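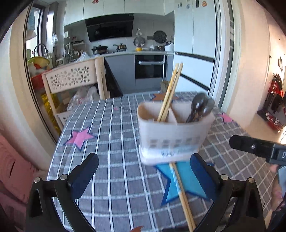

*Abb. 1: Besteckhalter mit zwei Fächern, ein Paar Stäbchen noch auf dem Tisch*

**Haushalt und Ordnung, Skript zu Einheit 2: Der gedeckte Tisch und was danach kommt**

Letztes Mal sind wir beim Abtropfen hängen geblieben, also mache ich gleich beim Besteck weiter. Ich fange gern mit dem Halter an, weil fast jeder von euch so ein Ding zu Hause hat und kaum jemand sich überlegt, was wo hineinkommt. In Abb. 1 ist es einfach gelöst: Stäbchen links, Löffel rechts. Die Löffel stehen mit der Laffe nach oben (so heißt der runde Teil, das Wort kommt in der Prüfung vor!).

Ob man Löffel so herum einstellt, darüber kann man streiten. Ich mag es, weil ich sofort sehe, was ich greife — dafür fasst man beim Herausziehen leicht genau dahin, wo später der Mund ist. In der Übung nehmen wir deshalb immer den Stiel und probieren beide Richtungen aus.

### Stäbchen

- paarweise einräumen, nie einzeln
- Holz vorher gut trocknen lassen, im Halter steht sonst das Wasser
- raue oder gesplitterte Paare aussortieren

Beim Modell Colent aus unserem Übungsschrank lässt sich der Boden herausnehmen, beim Partanen leider nicht, den müsst ihr mit der Flaschenbürste sauber machen. Bitte macht das auch!

### Tischdecke und Deko

Graue Decke mit weißem Karo, darauf Filzsterne in Blau, Rosa und Orange: Mir gefällt das sehr, es ist fröhlich und kostet fast nichts. Filz nimmt aber jeden Tropfen Soße auf, also Sterne nicht direkt unter die Teller legen. Für eine Decke rechne ich an jeder Seite mit etwa 24 cm Überhang, bei kleinen Kindern am Tisch deutlich weniger.

**Bis zum nächsten Mal:** Räumt euren eigenen Besteckhalter komplett aus, wascht ihn und notiert, was alles drin war. Eine halbe Seite reicht. Wer mag, zeichnet die neue Aufteilung dazu, Bleistift genügt völlig.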